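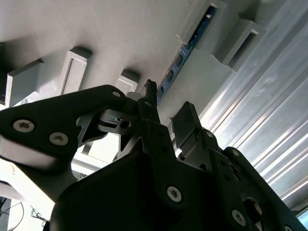
Lerkham Slatted Bench

A worktable for people who take computers apart and would like to find all the pieces afterward. The top is aluminum slats with narrow grooves between them, so a tower can lie on its side with the lid off while you poke at it. It will also hold a sandwich, but we don't recommend the combination.

Each bench takes up to 136 kg, more than any desktop we have met, including the one Jasper Prins built in college.

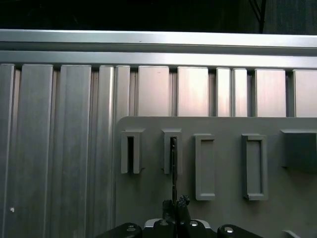 Aluminum marks if you drag steel across it. Lift the case, please. If you do scratch it, welcome to the club — ours look like a skating rink by January.

What fits

Standard office towers lie flat with elbow room to spare. You can get at the power supply, the memory slots and the drive bays without moving the case, and blue release handles stay in easy reach of your good hand.
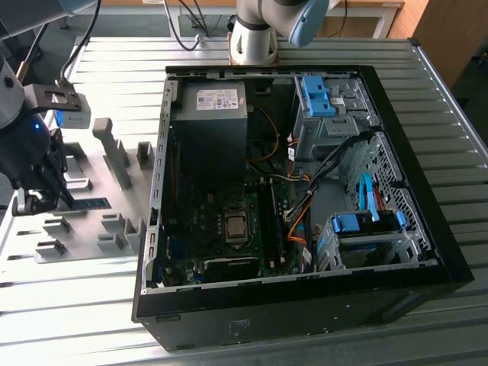

Teresa Magalhães in our repair shop likes to work with the drive cage on her right. Els Segers likes it on her left. They share a bench and have not discussed it.

Ordering

Made by Verstraete, sold through Brolorbridge. Ships flat in 2 boxes, usually on different days. Allow 24 days for delivery. A deposit of $100 holds your bench. Computers and tools not included — neither is the sandwich.

Questions about sizes go to Mahnaz Shirazi at the Stistthorpe counter.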